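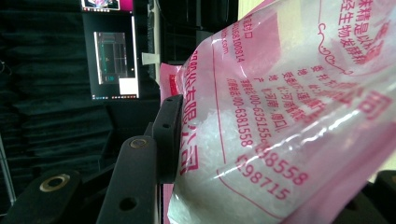
Preslow should stop rushing its center half back from injury, and the league should make it harder for any club to do so. Lyle Halvorsen came off at Taritz in February holding the back of his left thigh, and 15 days later he was starting again. He lasted 16 minutes. I have followed this club long enough to know how the talk goes in a week like that. It goes on in kitchens as much as in the stands, and mine had it too, over a pot of soup and a pink plastic bag of white crystals with red Chinese printing on it. My brother-in-law thought Halvorsen should have had an injection and played the first match he missed. I thought he should have sat out another month.

The club's position, as Meinrad Steiner gave it after the match, was that the player felt fine and had asked to start. I believe him on both counts. Players nearly always ask to start. A defender of 31 with one season left on his contract is the last person who should be asked whether his leg is ready, and a head coach two points above the relegation places is the second to last.

Brolonar does it differently. Their physio, Gertraud Marti, has the final word on muscle injuries, and the coach can't overrule her. It cost them in the spring, when Thaddäus Eberhard was held out of the derby after training all week without trouble. They lost that derby by a goal and a lot of people blamed her. Eberhard then played every match to the end of the season.

One case doesn't settle it. Eberhard is 22 and heals quickly, and Brolonar has a deeper bench than we do. Preslow had a teenager and a converted left back as cover, and the teenager was suspended. I understand why Steiner looked at that list and picked Halvorsen anyway. Still, he ended up playing the converted left back for 74 minutes plus stoppage time, and then for the rest of the season, so I don't see what was gained.

The league could help with a plain rule. Any player who leaves a match with a muscle injury should need a signature from a doctor outside the club before he plays again. Meinrad Rüegg at Aigner has argued against this on grounds of cost, and small clubs do have a point there. The league could pay for it out of the fines it already collects.

Halvorsen has 302 games for Preslow. He may get to play more of them, but he is running in straight lines on a side field now and hasn't joined the squad. Preseason starts soon. I would leave him out of every friendly — all of them, even the home one — and let Marti's counterpart at our club, whoever that is by then, decide when he comes back.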